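Chapter 6
Storage and the Layout of Working Space

Chapter Outline
6.1 Why Storage Is a Design Problem
6.2 Reach, Height, and Frequency of Use
6.3 Open, Closed, and Mixed Systems
6.4 Labeling and Return
6.5 Planning for Change

Key Terms
active storage, reserve storage, primary reach zone, home position, return rate, open system, overflow

Introduction

When the Skinley furniture works moved to its present building in Trusitcombe, the managers gave careful thought to the placement of saws, benches, and finishing rooms. Storage was assigned to whatever floor area remained. Within a year, the aisles between the benches had narrowed, hand tools were kept in several unofficial locations, and employees on the late shift had begun to lock small items in personal drawers so that they could be found the next day. Output had not fallen sharply, and the problem did not appear in any monthly report. It came to light only when a new supervisor, Pentti Eskola, asked each bench to keep a written record of the time spent looking for things.

The records were kept through December. They listed 174 separate searches at a single bench, most of them for items that were in the building and in good condition. Eskola did not recommend a larger storeroom. He recommended that the existing one be divided according to how often each item was used, and that everyday items be moved out of it altogether.

The case introduces the central concern of this chapter. Storage is often treated as the space left over when other decisions have been made. In practice, it shapes how people move through a room, how long simple tasks take, and how safely those tasks are carried out. The same principles apply to a hospital supply closet, a school art room, a restaurant kitchen, and a home garage.

Active and Reserve Storage

Designers commonly separate stored goods into two groups. Active storage holds items needed during ordinary work. Reserve storage holds items needed occasionally, together with replacement stock. The two groups place different demands on a room. Active storage must be near the point of use and must allow an item to be removed and returned in one movement. Reserve storage may be dense, high, or distant, provided that its contents are recorded.

Difficulties arise when the groups are mixed. A box of spare parts placed in front of a daily tool turns a simple reach into a sequence of lifting, setting aside, and replacing. Over time, people stop replacing the box, and a second, unplanned storage area forms on the nearest flat surface. This condition is called overflow and is examined in Section 6.2. 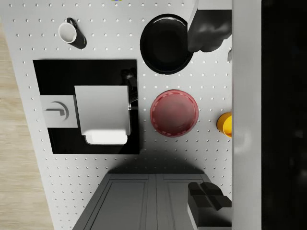 The choice of a storage system also affects how readily a layout can be altered. Fixed shelving is strong and economical, but it commits the user to the heights selected at installation. Adjustable systems cost more per unit of area and usually carry less weight. Their advantage appears later, when equipment is replaced or a new kind of work begins. Begović, a regional maker of kitchen and workshop fittings, advises its customers to leave part of any new installation empty for this reason.

Home Positions

A home position is the one agreed place to which an item returns after use. The idea is simple, but it is applied unevenly. Many workplaces assign home positions to expensive equipment and leave inexpensive items unassigned, although the inexpensive items are often the ones most frequently sought. The share of items found in their home positions at the end of a working period is known as the return rate. A return rate of 100 percent is seldom reached in a shared room. At the Skinley works, the stated goal was 90 percent, measured at the close of each shift.

Section 6.4 considers how labels, outlines, and color can support a high return rate. It also reviews the Skornumer school project, in which students and teachers planned the storage of a shared art room together and revised their plan after 2 terms of use.

Learning Objectives

After studying this chapter, you should be able to:

Distinguish between active and reserve storage and assign common items to each.
Define the primary reach zone and explain its relation to body height.
Compare open, closed, and mixed storage systems for a given setting.
Calculate a return rate from a simple end-of-day count.
Prepare a scaled storage plan for a small room, including space for later additions.

Before You Read

Select a room in which you work or study regularly. For one full day, write down each item you use, where you found it, and where you left it. Keep the record. You will need it for the planning exercise at the end of Section 6.2.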